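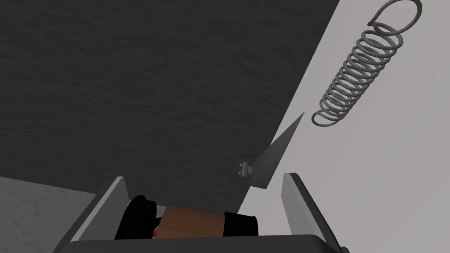
군드룬 셰그렌은 자기부담금을 공장별로 넣어야 할지 사고 건별로 넣어야 할지 몰라 첫 등록 때 두 번이나 되돌아갔다고 했다. 증권에 두 기준이 함께 적혀 있으면 건별 기준을 먼저 입력하고, 공장별 한도는 4.3의 6단계에서 따로 넣습니다.

4. 재물보험 프로그램 등록

이 장은 Nemis 위험관리 시스템에 사업장 재물보험과 적하보험 증권을 처음 등록하는 담당자를 위한 것입니다. 배상책임보험은 5장을 보십시오.

4.1 시작하기 전에

다음 자료를 준비합니다.

- 보험증권 사본과 모든 추가약관
- 사업장별 보험가액 명세(건물, 기계, 재고 구분)
- 최근 위험조사 보고서
- 현지 증권이 있는 경우 발행 보험사의 담당 부서 연락처

참고: 권한 등급 2 이상의 계정만 증권을 새로 만들 수 있습니다. 조회 계정으로 들어가면 [새 증권] 단추가 나타나지 않습니다.

4.2 사업장 목록 불러오기

1. 상단 메뉴에서 [자산] > [사업장]을 엽니다.
2. [양식 받기]를 눌러 빈 표를 저장합니다.
3. 사업장 코드, 주소, 건물 구조, 소화설비 유무를 채웁니다. 주소는 도로명으로 적고 우편번호는 별도 칸에 넣습니다.
4. [불러오기]를 누르고 저장한 파일을 선택합니다.
5. 오류 목록을 확인합니다. 빨간색 행은 저장되지 않으며, 노란색 행은 저장되지만 보고서에서 빠집니다.

한 번에 불러올 수 있는 행은 500개입니다. Dinetberg 사업부처럼 창고와 임차 건물까지 합쳐 3,000개가 넘는 경우에는 파일을 나누어 올리십시오. 나눈 파일끼리 사업장 코드가 겹치면 나중에 올린 값이 앞의 값을 덮어씁니다.

주의: 불러오는 동안 브라우저 창을 닫지 마십시오. 중단된 작업은 자동으로 이어지지 않습니다. 이미 들어간 행은 [작업 기록]에서 취소한 뒤 처음부터 다시 올려야 합니다.

4.3 증권 등록

1. [보험] > [새 증권]을 누릅니다.
2. 증권 종류에서 '본증권' 또는 '현지 증권'을 고릅니다. 현지 증권은 연결할 본증권이 먼저 등록되어 있어야 합니다.
3. 증권번호를 하이픈까지 그대로 입력합니다.
4. 보험기간의 시작일과 종료일을 넣습니다. 시각은 증권에 적힌 현지 시각을 따릅니다.
5. 보상한도액과 건별 자기부담금을 입력합니다. 통화를 먼저 고르지 않으면 금액 칸이 열리지 않습니다.
6. 홍수, 지진, 기계 고장에 별도 한도가 있으면 [세부 한도 추가]를 누릅니다. 공장별 한도와 공장별 자기부담금도 이 화면에서 넣습니다.
7. [사업장 연결]에서 담보 대상 사업장을 표시합니다.
8. [임시 저장]을 누른 다음 요약 화면을 증권 원본과 대조합니다.
9. 이상이 없으면 [확정]을 누릅니다.

확정한 증권은 직접 고칠 수 없습니다. 변경 사항은 [배서 등록]으로 입력하며, 배서 번호가 없는 변경은 승인 단계에서 반려됩니다.

참고: 휴업손해 담보는 보상기간을 일 단위로 받습니다. 증권에 개월 수로 적혀 있으면 보험사에 환산 기준을 확인한 뒤 입력하십시오.

4.4 적하보험 추가 설정

적하보험은 사업장 대신 운송 구간에 연결합니다.

1. [보험] > [운송 구간]에서 출발지와 도착지를 지정합니다.
2. 인도 조건을 고릅니다. 조건에 따라 위험 이전 지점이 자동으로 표시되지만 계약서와 다르면 계약서에 맞추어 수정합니다.
3. 중간 보관지가 있으면 보관 일수를 적습니다. 61일 이상이면 창고 담보 확인 창이 열립니다.
4. 예상 연간 운송액을 입력하고 저장합니다.

Jara 통관 모듈을 함께 쓰는 회사는 3단계의 보관 일수가 통관 기록에서 자동으로 채워집니다. 자동 값은 회색으로 표시되고, 직접 고치면 수정자 이름이 남습니다.

4.5 갱신 알림

[설정] > [알림]에서 수신자를 지정합니다. 기본 수신자는 증권을 확정한 사람 한 명뿐입니다. 담당자가 바뀌면 이전 담당자의 계정을 닫기 전에 수신자를 먼저 옮기십시오. 1월 갱신 증권이 많은 회사는 증권별 알림 대신 묶음 알림을 선택할 수 있습니다.

4.6 자주 나오는 오류

'가액 불일치': 사업장 명세의 합계와 증권의 총 보험가액이 다릅니다. 재고 가액이 빠졌는지 확인합니다.

'연결된 본증권 없음': 본증권이 임시 저장 상태입니다. 본증권을 확정한 뒤 다시 시도합니다.

'기간 중복': 같은 사업장에 기간이 겹치는 증권이 있습니다. 공동보험이면 [공동 인수] 칸에 표시하고 각 보험사의 인수 비율을 넣습니다.

위 방법으로 해결되지 않으면 오류 화면의 접수번호를 적어 Covton 지원 창구의 켄드라 샤보노 앞으로 보내십시오. 증권 사본은 요청을 받은 경우에만 첨부합니다.

4장 최종 수정: 2021/05/22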